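The Night Ferry to Tresodon

Natnael Jemal had never been on a boat that carried cows before, and he was delighted. There they were on the lower deck, brown and calm, chewing as if they crossed the strait every night of their lives (some of them probably did!). He leaned over the rail until the deckhand told him to stop.

"First time?" asked the man beside him, who was eating boiled peanuts out of his hat.

"First time anywhere," said Natnael.

The man was Dimas Purba, and he was carrying an accordion home to his sister. He had won it in Carnell, in a raffle with 788 tickets, and he couldn't play a note. That didn't slow him down at all. Somewhere past the Pelupessy light he strapped the thing on, took a huge breath as though he were the one who had to supply the air, and squeezed.

Oh, it was terrible! It was the most wonderful terrible noise Natnael had ever heard, and every cow on the lower deck lifted its head.

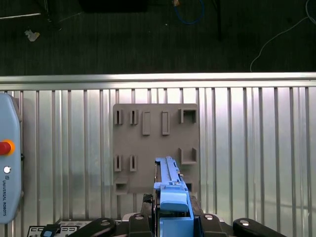
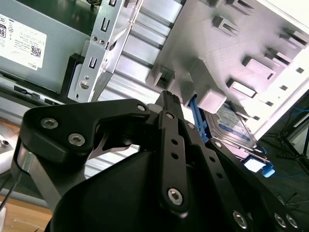
Black linkages in the second picture, a light blue part in the first.

"They like it," said Dimas.

"They're asking you to stop."

"That's how my sister talks too."

So he kept on, and a woman in a yellow raincoat came up from the cabin to complain and stayed to clap. Then her boys came, and the cook with flour up to his elbows, and before long there was a kind of dance going, all bumping hips and wet shoes, with the wind throwing spray over the whole lot of them. Natnael danced with the cook. He danced with the raincoat woman. He danced on his own by the lifeboat, with his bag still on his back, thinking of the 200 miles behind him and his aunt's kitchen up ahead, where there would be soup and a great many questions.

The lights of Tresodon came up a little before dawn, low and gold along the water. Dimas let the accordion sigh itself shut.

"You want to try it?" he said.

Natnael put his arms through the straps. Down below, a cow began to moo, and he squeezed until he found the same note.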